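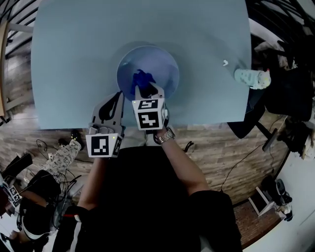 Blue cloth in the blue bowl, right gripper pinching, a marker cube on each gripper.

# Tips for building and using a pair of hand-held grippers

Joar Eklund and I built our first pair in the shared workshop at Eide in July. We have rebuilt the fingers twice and the cube mounts once. These are the notes we keep on the wall by the bench, cleaned up a little for the Milimo group, who are starting their own pair.

## Marker cubes

- Print the markers on matte paper. Glossy paper flares under overhead lights and the tracking drops out.
- Glue the paper down with a thin, even coat and press it under a book overnight. A bubble under a black square is enough to throw off the reading.
- Leave the white border wide. Our first set was trimmed right up to the black and the software could not find half the faces.
- Write the marker numbers on the inside of the cube before you close it. Left and right cubes must not share any.
- Bolt the cube to the body. Double-sided tape creeps in warm weather.

If a cube gets knocked, redo the calibration, even if it looks straight. Vilgot Granström skipped this one afternoon and we threw out the whole session.

## Fingers

Print the fingers solid. The hollow ones flex at the tip, and then thin cloth slides out when you lift. Sand the inside faces with fine paper and wipe off the dust before you fit the pads. The pads wear on the leading edge first, so swap left for right once before replacing them.

Grease the slide sparingly. A drop at each end is plenty, and anything more collects lint from the cloths.

## Setting up the table

Pick a table with a plain top in one light color. Ours is pale blue and gives good contrast with most things we put on it. Patterned tablecloths are trouble.

Stand close enough that your elbows stay bent. With straight arms you tire fast and the cubes start tipping away from the head camera.

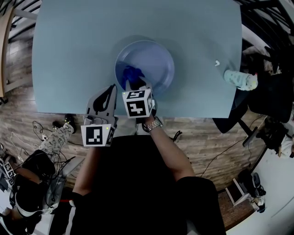

Cables are the other thing. Run them down and behind you, never across the front of the table, and leave slack for a full reach with either hand. Tape them where people walk. When two people work at the same table, agree on who has which side before anyone plugs in.

Short sleeves are best. A loose cuff will cover a marker face at the worst time.

## Working with cloth

1. Start with a cloth about the size of a washcloth. Dish towels are too heavy for new pads.
2. Drop it in the bowl without folding it. A neat fold teaches you very little.
3. Pinch a ridge from above. Don't dig for a corner.
4. Use the other gripper to steady the bowl if it slides. A damp paper towel under the bowl also works.
5. Lift slowly, stop, then move sideways.
6. If you are going to wrap something with the cloth, such as a bottle, leave the top bunched and get the pinch low enough to catch the bottle too.

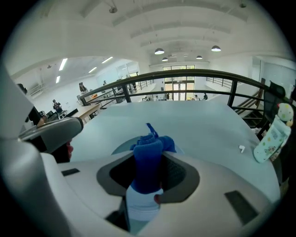
## Checking the view from the gripper

Each gripper has its own wide-angle camera, and it is worth looking through the footage before a long session. Check that the finger tips meet in view and that the lens is clean. Wipe it with a lens cloth. A shop rag leaves scratches that show up as streaks near the lamps.

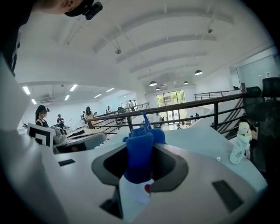
A lens this wide picks up most of the room, so tell the people nearby before you record, and ask again when someone new comes in. Oda Nygård put a sign on the stairs for us and it saves a lot of explaining.

Daylight changes the exposure over an afternoon. We lock it at the start and check it again after every break.

## Keeping a log

We have 853 recordings so far and kept 624. Most of the bad ones came from a loose cube screw or a full memory card, so both are now on the checklist:

- cube screws tight
- card empty
- batteries charged, spares on the shelf
- grippers opened and closed 11 times with nothing in them
- clocks matched on both sides

Jacinto Rosales has the finger files and the drilling template for the cube mount. Ask him for the newer template – the old one puts the rear hole too close to the edge and the plastic splits.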